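Wednesday, late morning, kitchen setup

Spent most of the morning on the shopping list instead of the arms, so this is mostly money. Kerstin Rustad wants the May equipment request by the end of the week and I'd like it all written down while it's fresh (last time I did it from memory and forgot the shipping).

## Where the budget stands

We have 845 left on the small equipment line. That sounds fine until you start pricing gripper parts! The Grolleck quote for replacement finger sets is 335 per pair, and I'd really like a pair for each arm. That's 670 before anything else, and it leaves us 175 for cables, mounts and kitchen stuff. Tight, but I think it works if we hold off on the second table.

I also asked Skernham for a price on the same kind of fingers. They came back cheaper per pair but with a long lead time, and they want a minimum order of 3 pairs. We don't need three pairs. I told them thanks and that we'd maybe talk again in the fall.

## Fingers first, or cables first?

I keep going back and forth on this one. The fingers are what everybody complains about, me included - the current tips are fine on a bowl rim but I don't trust them on a mug handle or anything thin like a spoon. I spent a while on mug approaches with the right arm, coming in low over the folding table, and I kept thinking about how much easier a softer tip would make the last little bit.

But then the cables. They loop back along the arm from the gripper, and every time I plan a reach across the table I end up leaving extra room for them. Bakilana sells a sleeve kit for 100 that would tidy up both sides. It's a boring purchase and I think it might save us more time than the fingers would. 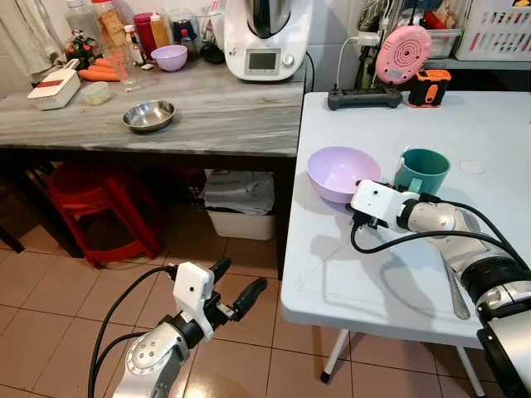 ## What I'm putting on the request

- Finger sets from Grolleck, two pairs, 670 total. Ask for the softer pads and check that they fit our housing before paying (Kerstin has the drawing).
- Sleeve kit from Bakilana, 100. One kit covers both arms, I checked with them by email.
- Whatever's left, 75, goes to spare mugs, bowls and flatware. Plastic for the mugs and bowls, please, and a few different colors.

Not on the list: the Mendine table. I still want it, because the folding one has a bit of give when you lean on it and I'd love something stiffer under the mug work. It can wait for the next round though, and I'd want to measure the space between the counter and the shelf before ordering anything that doesn't fold.

Still to do: get the Grolleck quote reissued with shipping on it, since the one I have leaves that line blank. If shipping eats more than the 75, the spare dishes come off and I'll bring some from home.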